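Lidded Pots: Glass Lids and Knobs

Kitchen equipment gallery, page 7
Text: Perrine Vidal. Checking and shelf numbers: Setareh Jafarzadeh.
Last revised Monday, April 5, 2021

This page covers the glass lids kept with the stovetop pots in the Murkley teaching kitchen. The pots have their own page, and the steel lids are listed with the roasting pans. Each entry gives the shelf number used in the kitchen register, followed by notes on construction and care. Diameters are left out. They are written on the shelf labels, and a lid should be matched to its pot by trying it on before the burner is lit.

How the entries are arranged

Lids are grouped by the type of knob, as this is the part most often asked about. Plain plastic knobs come first in the register, then metal-capped knobs, then loop handles. Only the metal-capped group has a photograph at present. Entries for the other two groups are in text form and will be extended in October.

Terms used on this page

Dome: the raised part of the glass between rim and knob. A shallow dome stacks better. A high dome leaves more room over the food.

Collar: the ring between the knob and the glass. On most lids it covers the edge of the hole through which the screw passes.

Embossing: lettering or marks molded into the glass itself. Embossing does not wear off in washing the way a printed mark does, but it can be hard to read against a shiny pot.

Metal-capped knobs

Shelf 2724. Clear glass lid on its pot, shallow dome. Round knob with a satin gold or champagne-colored cap and a polished chrome collar. The pale green base of the pot shows through the glass around the collar.

The glass has an oval emblem and a short column of small numerals with tick marks, similar to a measuring scale. The lettering is too faint to read in the photograph, so no maker is entered for this lid.
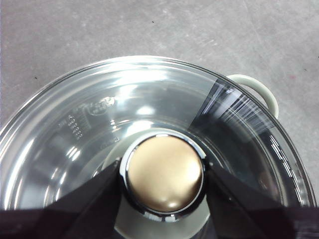 Plain plastic knobs

Shelf 3929. Two lids from the Bradow kitchen, transferred with their pots. Black knobs, single screw from the underside. One knob was replaced with a part from Tikard and sits slightly higher than the original. Both lids are in regular use.

Loop handles

Shelf 89. One lid, flat glass, steel loop fixed at two points. Donated by the Ahmadpour restaurant along with a stockpot. The loop gets hot on a long simmer and needs a dry cloth. Check both screws when the lid is put away.

Care notes for all groups

Let a glass lid cool on a folded towel before washing. Do not set it on a wet counter or run cold water over it.

Wash around the collar with a soft brush. Grease collects under the ring, and a cloth will not reach it. Embossed areas need the same brush and a little dish soap.

Tighten a loose knob by hand, then a quarter turn with a screwdriver. Stop there. Overtightening puts stress on the glass at the hole.

Store lids knob up, one per slot in the rack. Chipped or scratched lids go to the repair shelf with a tag showing the shelf number.

Corrections to this page should be sent to Setareh Jafarzadeh with the shelf number in the subject line.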